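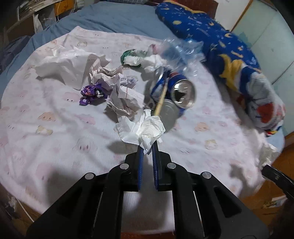

Clearing litter off a bed with the hand grippers: tips for home recording

Updated 4/21/25

Crumpled tissue is the hardest thing on the list, so do plenty of it. Close the jaws on a fold that stands up from the bedding. If you press down flat you will pick up the blanket as well, and the learning system will copy that.

Mix your rubbish. Paper, snack wrappers, clear plastic, a drink can on its side and a wooden stick all behave differently in the pads. Rinse cans and let them drain first – a sticky blanket means a wash before the next session.

Leave the bed as it normally is. Cushions and wrinkled sheets are fine, and a patterned blanket is better than a plain one. Yaryna Harasym went through 824 of our bedroom recordings in September and the plain white beds were the least use.

Move one piece at a time with each hand. Both hands can work together, but don't let them cross over the pile.

Go slower than feels natural when you lift, then at your usual speed to the bag. If you drop something, pick it up again and carry on. Dropped and recovered pieces are kept.

Put the litter back differently after every run. Scrunch the papers afresh and turn the wrappers over. Stop after 4 runs and rest your wrists.

Wipe the pads with a damp cloth at the end of the day. Fluff builds up in the ribs and they start to slip. Spare pads come from Corrado Fabbri at Lirow – ask for part 2766.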